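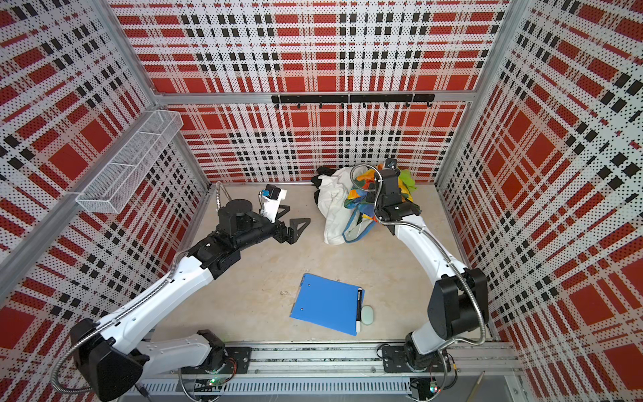 *Plaid walls, a rack of black hooks and a white wire basket.*

## My entryway, month one

So I finally tackled the entryway! If you've been reading since September you know the pile I mean (boots, dog leash, three umbrellas, a bag of returns I never returned). My friend Hadiza Jibrin came over with coffee and told me to take everything out to the porch first and only bring back what we'd used in the past 90 days. Ouch. Half of it stayed out there.

Then came hooks. I put mine up at two heights, one row for us and a lower one for the kids, and I can't believe how much that helped. Coats go up now! Mostly!

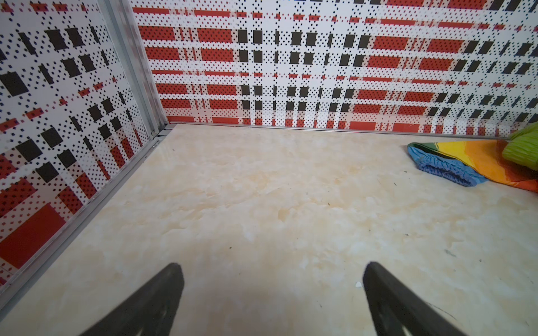 The mail is still a mess, I'll admit. I tried a folder by the door, then a bowl, and now I just stand over the recycling bin and sort it before I take my shoes off. It takes maybe a minute. Catalogs go straight in, bills go to the kitchen, and anything from school gets stuck on the fridge.

Next month I'm doing the linen closet, so if you have a way of folding fitted sheets that works, please hit reply and tell me.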